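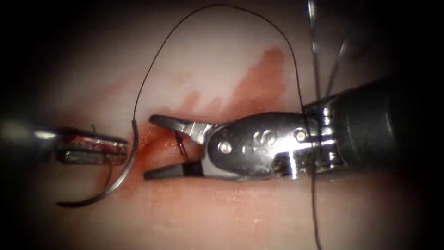
Robot suturing open day at Vamside: worth it for a 10th grade group, and what do we need to sort out first?

Posted by hallway_b_science

I teach biology and I want to take a group to the open day at the Vamside training center on Saturday, June 2, 2018. The program says there is a suturing demonstration with two robot arms, a talk, and a session where visitors can try the controls. We have 52 students signed up, which is more than I planned for.

I have read the program twice and it leaves out most of what I need. I would like to hear from people who went in June last year, or who have been to the one in Abu Hammour, which I understand is run the same way.

What I am after:

How long does the suturing part run, and can a large group see it?
Is it all right for students who are uneasy about blood?
Do visitors get to operate anything, or is it only watching?
Does the talk assume any engineering?

The bus costs us 1,696 for the day and I have to put the request in this week. If the demonstration is ten minutes behind a crowd, I would sooner book the science museum again.

onby_night_shift

I went last year with my daughter, who was in 11th grade then. I work in a hospital supply room, so take this as a visitor's view.

The suturing demonstration runs for most of an hour. The arms work on a small area and you follow it on two large screens over the table. If you stand at the rail and look at the arms themselves you will see very little, because the instruments are small and everything happens at the tips. Tell your students to watch the screens. Mine spent the first part looking in the wrong place.

The operator sits at a console off to one side and talks while working. There is a curved needle with black thread on it, and each arm holds an instrument with a pair of small jaws. The needle goes in with one, gets picked up by the other, and the thread is drawn through. Then the knot. The knot took much longer than the stitch, and the operator said that is usual for people in training. Loops of thread get in the way and have to be moved aside before the next throw.

As for blood, there is red on the work area, and on a large screen it looks like more than it is. A boy near us went and sat in the hallway for a while and came back. Staff did not make a fuss. I would mention it on the permission slip.

With 52 you will be split up. The room holds far fewer than that, and they send groups through in turns with the talk in between. Write ahead and ask for your group times. We did not, and we waited by the coat racks.

Lunch is not provided, and the snack counter took cash only.

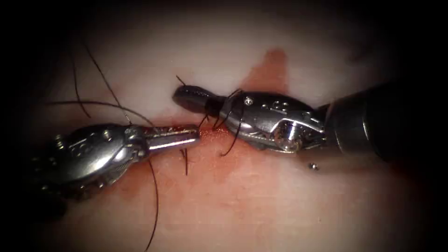 Is the robot doing the stitching on its own?

A person at the console controls both arms for the whole demonstration, and the arms follow the operator's hands at a reduced scale.

My daughter asked that one and was told the same thing by two members of staff, so it must come up often. There was a poster about the Sutska project, where they are trying to have part of the stitch done automatically, but it was not shown running when we were there.

trevlig_pete_no

Went to Abu Hammour, not Vamside. It was OK. Parking is bad, get there early. The hands-on part is rings on pegs, no needles. Kids liked it. The talk was too long.

mezzanine_42

I help run group visits to the Vamside day for Onby, the company that supplies the consoles, so I can fill in some of this. The first reply is mostly right, with one change. This year the suturing session is shorter and is given more often, so that every group gets a place near a screen.

The sequence for a school group is talk, demonstration, hands-on. In the demonstration the operator starts by moving the instruments with nothing in them, so people can see how the wrist bends and how wide the jaws open. Then the needle is brought in. Most questions come at the knot, and the operator will stop and repeat a step if someone asks. Please have your students ask out loud. Microphones are passed along the rail.

You will also see a second view on the smaller screen, taken from much closer to one of the instruments.

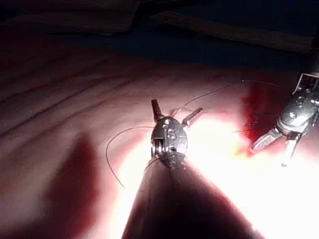
Some visitors find the close view harder to follow, and we tell them to use the main screen until they know which instrument is which. After that it is useful for seeing what the jaws are doing. The operator works from the main view throughout.

For hands-on, each student gets a short turn at a training console with rings and pegs. With 52 it will not be possible to give everyone a long one. If some of them only want to watch, let us know and we can give the time to the others.

The talk does not assume engineering. It does use the words shaft, wrist and jaws a good deal, and it helps if they have heard those before they come. There is a printed sheet. We had 2,000 made, so take spares for the students who stay behind.

Two practical points. Bags go in the cloakroom on the ground floor, and the bus has to use the north gate, as the front entrance is closed to large vehicles on the day. Groups should send their final numbers by the end of this week.

hallway_b_science

Thank you all. I am putting the bus request in and adding a line about blood to the slip. I will write to ask for group times today.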